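# Hand-held gripper kit, my notes after the first weeks

I rented the kit from Histberg in July and then I kept it, so I think it is fair to write down what I like and what I don't like.

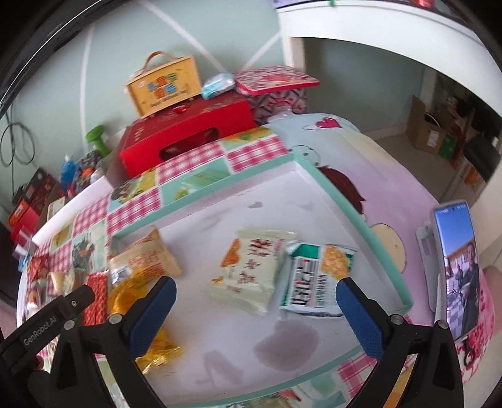

## Why a snack table

My task list is simple: pick up a packet, move it, put it down again. Snack packets are a good test for this kind of tool. They are light, they slide, and the film bends when you press it. With a wooden block everybody looks like an expert. With a packet of crackers I needed two evenings before my hand was calm.

The low table with the green rim is our normal tea table at home. I did not want to build a special place for recording. The people who will use such data want real homes, and in a real home there is a stain on the table and gold foil from the last sweet.

## The fingers

The blue pads are the best part. They have a texture, and thin film does not slip out so easily as I expected. I close the jaws slowly and stop when the packet starts to fold. If I close fast, I push the packet away from me, and this is my mistake, the tool is fine.

Cleaning is easy. I wipe the pads with a damp cloth when there are crumbs on them.

## What is less good

The weight. After 15 minutes my wrist is tired, and I must change the hand or take a break. The rental page of Histberg speaks about "all-day comfort", and I cannot agree with this.

The view is wide and becomes dark in the corners. For me it is okay, but it also records everything around the table: gift boxes, toys, my phone on its stand. Check your room before you start.

The manual is short, and the part about calibration I had to read three times. I wrote to the support and got a clear answer the next day, so one point back for them.

## Price and upload

I paid 70 euros per month for the rental, with the case and the charger included. The deposit was 150 euros. Upload goes through a program named Skoltala, which is slow on my old laptop but did not lose any file. From my first 78 recordings it refused four, all of them too dark.

Menari has a similar offer with a softer grip. I have not tried it. If somebody has used both, please write me in the comments, I would like to know how it works with thin film.

Next I will try cups and spoons.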